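Plorgate Office Kitchenette: Safety and Cleanliness Check
Monday, November 17, 2025

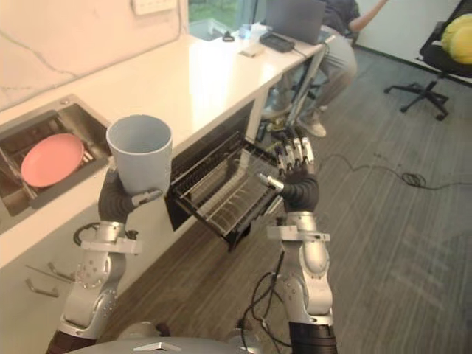 Thank you, as always, for bearing with me on these. I know the July check ran on a bit, so I've tried to keep my comments shorter this time (I did try!).

Countertop clean, no chips or lifted edges: OK
Wiped down nicely. Please keep bags and laptops off it, as it's a small counter and things do slide toward the sink.

Sink and rim: OK
Draining well. If you leave a plate in the wire rack, please put it away before you head home.

Dish drawer, runners and rods: OK, with a comment
It slides fully out and back without sticking, which makes me very happy after all the trouble we had in July. Do push it all the way in when you're done, though. It sits right at shin height and I have the bruise to prove it.

Drawer handles tight: Needs attention
2 screws were loose on the lower cabinet. I snugged them up by hand and Ostapchuk will send somebody over with proper tools.

Cups free of cracks: OK
I threw out 3 with chipped rims. Replacements are on order from Pellier.

Floor: loose cable across it, trip hazard

Outlets and cords away from water: OK

Items checked: 9
Items to follow up: 2 (handles, cups)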